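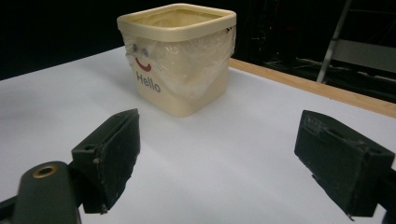
Sallemness Household Collection
Gallery: Tubs, Tins and Boxes

The Sallemness Household Collection holds 485 containers made for use in the home. They were given by residents of Drunville and Bultville, and most of them came from kitchens, laundry rooms and garden sheds. The collection includes storage tubs, cookie tins, bread boxes, canisters and lunch boxes. Very few were expensive when new, and many were used daily for years before they were offered to us.

This gallery presents the part of the collection known as the Friendly Containers. The group consists of 76 items that carry a face, a greeting or both. Such decoration was applied to goods intended for children's rooms, but it also appears on containers for flour, clothespins and sewing supplies. The group was first shown together in September in the ground floor gallery at Drunville, and it remains on view there.

Square tub with smiling face
Cream-colored plastic, with rounded corners and a thick rim. The front has two small round eyes in gray-blue, a curved red smile and the word "Hello" in dark gray letters. Clear plastic film is wrapped around the upper half.

Notes on the group

The square tub belongs to a type that donors describe in very similar terms. Tubs of this kind stood on a shelf or at the end of a counter and held whatever the household needed to keep in one place: crayons, hair ties, batteries, spare keys. Several donors told us that the contents changed many times while the tub stayed where it was. Where a donor has given an account of how an item was used, the account is kept with the catalog record and may be read on request at the study desk.

Square containers make up a little over half of the group. They sit closely together on a shelf and offer a flat front for printing or drawing, and this may explain why faces are found on them more often than on round ones. The round pieces in the group are mostly tins, and their faces are as a rule placed on the lid.

Greetings are short. "Hello" is the most common, followed by "Hi" and "Good Morning," the last of these found only on breakfast canisters. A number of items have lost part of their lettering through washing. The Collection does not restore missing letters or repaint worn features - the present condition of an object is treated as part of its record.

The Bitar Gift

The largest single addition to the group is the Bitar Gift, which brought 50 containers to Sallemness from a family home in Bultville. The gift is kept together in storage and is shown in rotation. It includes 2 complete canister sets with their original lids, an uncommon survival, as lids are usually the first part to be lost or broken.

Visiting and study

The ground floor gallery is open from 10 a.m. to 4 p.m. Items in storage may be seen by appointment. Requests should state the catalog number where this is known, or give a short description of the type of container wanted. Visitors may make sketches and take photographs for private use. Flash is not permitted in the study room.

Offers of material

The Collection continues to accept household containers from the Drunville and Bultville area. We are especially interested in plastic tubs and boxes, which are less well represented than tins. Objects need not be in perfect condition, but they should be clean, empty and free of mold. Please write to us before bringing items to the building, and include a note of where the object was kept and what it held, if this is remembered. Offers are reviewed twice a year, and donors are informed of the decision by letter.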